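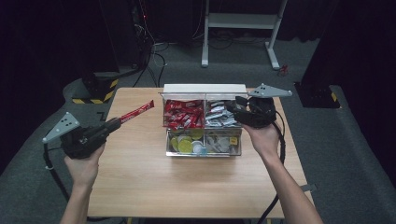

Sweet news from the Rajput Hall snack table

11/2/20

If you've popped your head round the door at Rajput Hall lately you'll know the snack table had got into a right state, with everything tipped into one big biscuit tin and people rummaging for their favourites while the queue went back to the coats. Well, I'm pleased to report we've gone posh! We now have a clear tray with four compartments and a white lid, and I spent a very happy hour on Friday finding out what goes where.

The red stick snacks have a compartment all to themselves (they always go first, usually to me), with the silver and white ones next door. Chocolate coins in silver foil sit at the front on the right, and the yellow-green coin sweets are on the left – I'd never tried those before and I've now had far too many.

Uzma Janjua came up with the idea after our January film night, when we got through 223 sweets and still had grumbles that all the good ones were at the bottom. She'd like the sticks laid flat and all pointing the same way. I'm more of a chucker, but I must say hers look nicer.

Everything is 20p, same as before, and the money goes towards the new urn. We've got £35 so far. The tray will be out again for the Grarkarness quiz, doors open at seven, and if you've got a sweet you'd like to see in there, tell Uzma or me on the night.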